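Ticket 277
Subject: Lot size wrong on listing, again
Opened by: Josiane Lemaire, Rorberg listings desk
Assigned to: Noboru Sasaki
Priority: Normal (was Low)
Status: Waiting on vendor

Jan 23, 2024, 9:12 AM, Josiane Lemaire
The vacant lot on Nustton Road shows as 2,350 sq ft on the public page. The lot is 84 x 200. Our entry form has it right. I was told in August that this was fixed, and I have my doubts it was ever looked at.

9:40 AM, Noboru Sasaki
Is it possible someone typed the house size from the old listing into the lot field? Happens a lot.

9:47 AM, Josiane Lemaire
There is no house. See above, "vacant lot." Screenshot of the form attached.

10:25 AM, Noboru Sasaki
OK, form is right. Cleared the page cache and re-sent the listing through the Mikier feed. Page now says 16,800. Closing.

1:03 PM, Josiane Lemaire
Reopening. It says 2,350 again. A buyer's agent called to ask if we were selling a parking space.

1:30 PM, Noboru Sasaki
Feed runs at noon, so something in it is putting the old number back. Mikier support says their side is "working as designed," which they also said when the photos were upside down. Asked them for the raw file.

2:18 PM, Ekua Zakaria
Raw file is in. The parcel number matches two records, ours and an expired one from Verschueren for the cottage that used to be there. Living area on the expired one: 2,350. The feed drops blank fields and fills them from the older record. I don't see why that would touch lot size, though.

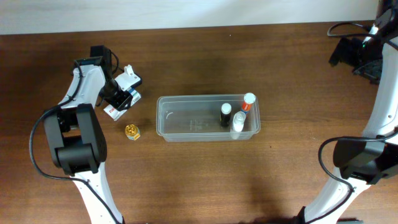 2:44 PM, Noboru Sasaki
Could be the field mapping. If living area is blank, everything after it may shift over by one. Test: put a zero in living area and re-send.

3:10 PM, Josiane Lemaire
Zero entered. Page says 16,800. So did the last one, for an hour and a half. Please leave this open until it gets through tomorrow's noon run.

3:15 PM, Noboru Sasaki
Leaving open. Asked Mikier to unlink the expired record. No date from them yet.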